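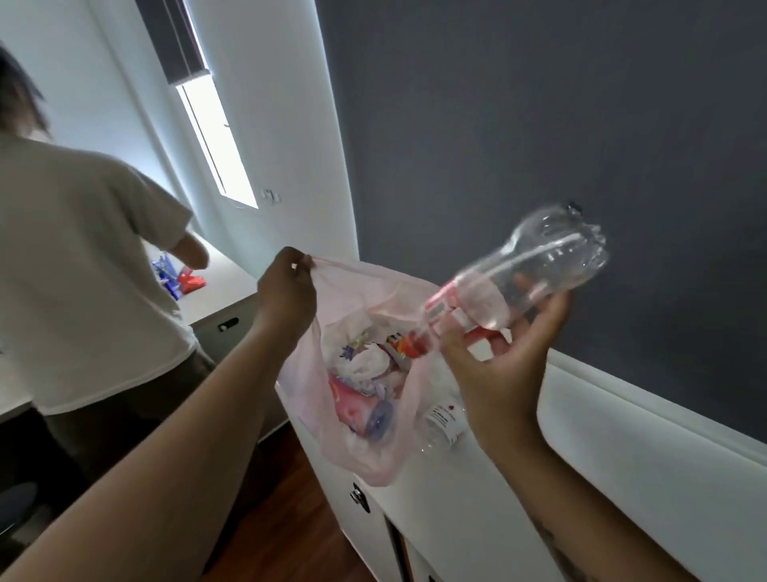
Uriel Cáceres thinks I should have closed my little shop in Potmont back in May, when the new fees came in, and that I'm being sentimental about a pile of pretend sofas. He left a long comment under my last post to that effect, and he was very nice about it, and he asked what I'm getting out of it that I couldn't get from selling the same models somewhere with real traffic. It's a fair question and I've been chewing on it all week, so I'm going to answer it up here where there's more room.

For anyone new (hello!), I make furniture and household bits for people's homes in Potmont, which is a virtual world, a fairly small one, with a lot of fog and a lot of very committed gardeners. You walk around as a little person, you rent a plot, you put a house on it, and then sooner or later you decide the house needs a lamp. I make the lamp. I've been doing it long enough that there are 113 items in my shop, and a good dozen of those are lamps, which tells you something about me.

The fee business went like this. It used to cost nothing to list an item and Potmont took a small cut when it sold. Starting in May they kept the cut and added a listing charge you pay up front for every color. Every color! If you make a chair in walnut, white and green, that's three charges before a single soul has sat in it. I had been in the habit of doing everything in as many colors as I could think of, partly out of generosity and partly out of not being able to choose, so my first bill came to 2,567 coins. I read it twice and then I went and made myself a sandwich.

So I pruned. I spent a couple of evenings going through the shop and taking down anything that hadn't sold in a year, and I'll admit it hurt more than I expected. There was a mustard footstool I loved. There was a whole set of bathroom shelves that I had made for one person, who asked so politely, and who then moved her avatar onto a houseboat with no bathroom. Down they came. And the shop did look better afterward, I have to give them that, though I don't think tidiness was what they had in mind when they sent out the bill.

Uriel's suggestion is to move everything to Sindero, and I did try. I put five pieces up there over the summer. Sindero is huge, and the people who run it answer their mail, and the checkout works every time, and I sold more in the first week than I usually sell in a month. But I never saw a single one of those things in use. They went off into other people's projects, and that was the end of it. In Potmont I can wander down the hill in the evening and there's my kitchen table in somebody's window, with a cake on it that another maker made. I don't know how to put a price on that and I'm not sure I want to.

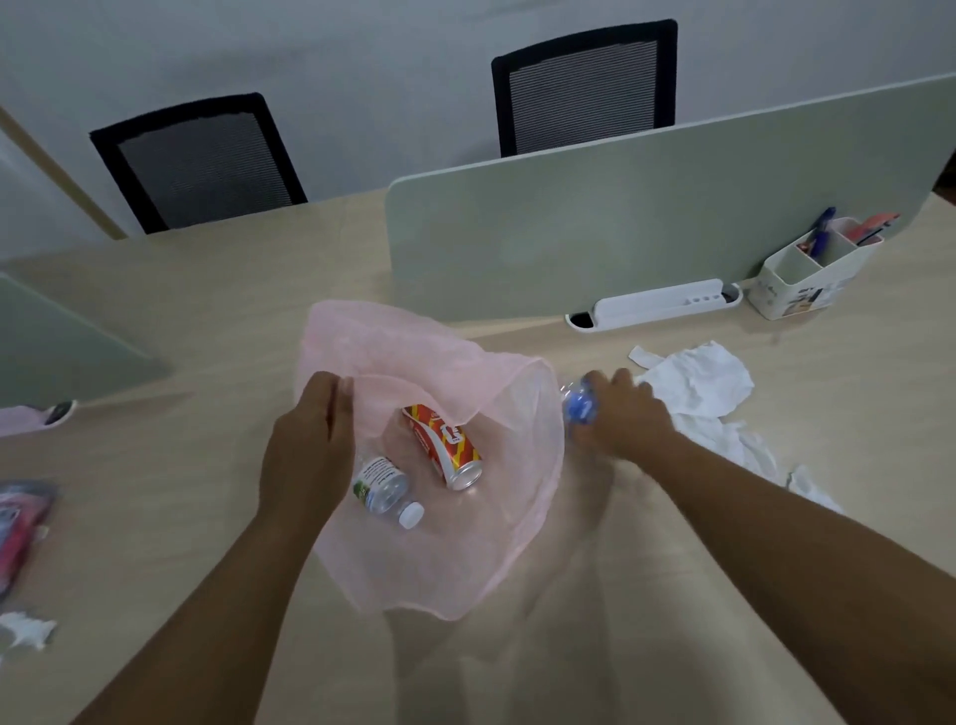

What I'm working on now is clutter, and I'm having more fun with it than with anything since the lamps. Homes in these worlds are too clean. You walk in and there's a perfect bed and a perfect rug and you feel you should take your shoes off and leave. So I want to do a set of messy things: mail on the stairs, a coat over a banister, a wastebasket that has something in it. The trouble is see-through plastic. A can is easy, you wrap your label around it and you're done, but take a thin pink bag with a can and a clear bottle lying inside, like the one in that photo, and now you've got one see-through thing inside another, and Potmont's old engine goes to pieces over which to draw first. In my tests the bottle keeps popping out in front of the bag when you walk past it. Turn your head and it pops back in. I've tried sorting the layers by hand, I've tried cheating and painting the bottle straight onto the bag, and from the doorway the cheat looks lovely, but the second you get close it looks like a sticker.

Domingo Leiva, bless him, wrote back the same night I asked about this on the makers' board. His advice was to give up on real transparency and use a pattern of tiny holes, so that half the dots are solid and half aren't and your eye does the mixing. I thought it would look like a screen door. It does look like a screen door, a bit, up close, but nothing pops anymore and it costs the engine next to nothing, so people can have it in their houses without their frame rate falling through the floor. I've used Jarkitz for the dot pattern, the free version, and it took me about 2 hours to find the setting, which was under "Other." 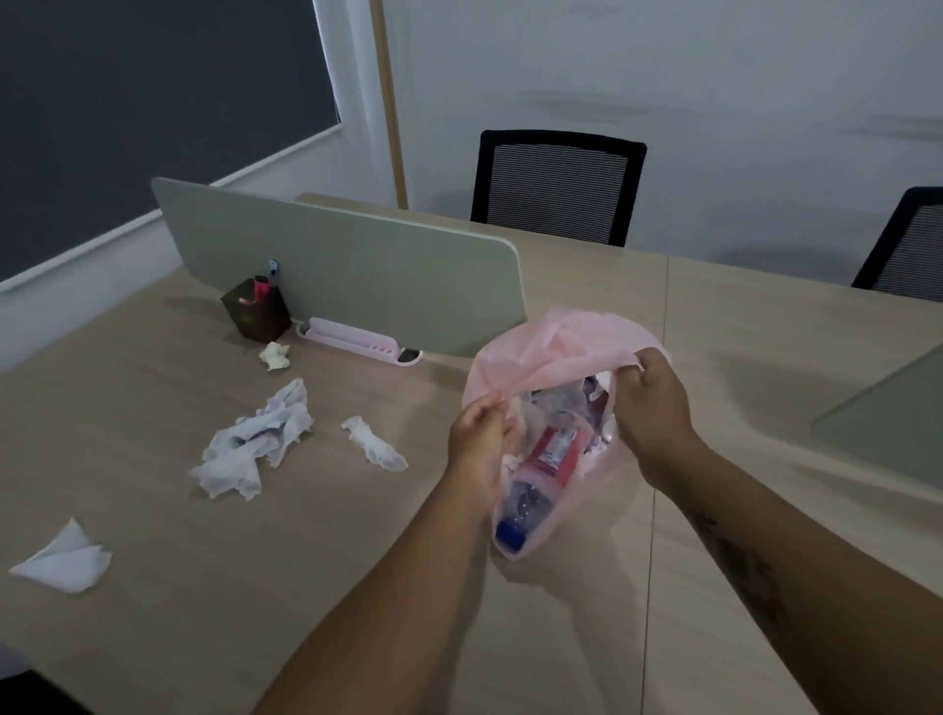
I should say that Domingo didn't have to do any of that. He sells clutter himself! He has a very good range of old newspapers. When I pointed out that he was helping the competition he said there's plenty of mess to go around and asked if he could have the mustard footstool, since he'd seen it was gone from the shop. I sent it to him that night. It's now in a reading nook over his boathouse, and I've been to visit it.

And that, Uriel, is most of my answer, I suppose. I know the numbers are better elsewhere. I know Potmont could put the fees up again, and there's a rumor going around that they'll move everybody over to the Bravo engine next year, which might break half of what I've made (though it might also fix the popping bottles, so I go back and forth on whether to dread it). If they do move and my lamps all come out black, I may well sulk over to Sindero full time and you can say you told me so. I've got backups of everything, in two places, before anybody writes in to ask.

For now the plan is to get the clutter set finished, one color of each and not a color more, and list it when the fall market opens. The coat is done. The mail is nearly done, I just need to stop putting jokes on the envelopes that are too small to read. If you'd like to test the wastebasket on your own plot, leave me a note with your plot name and tell me how old your computer is, the older the better.

Posted 19 September 2018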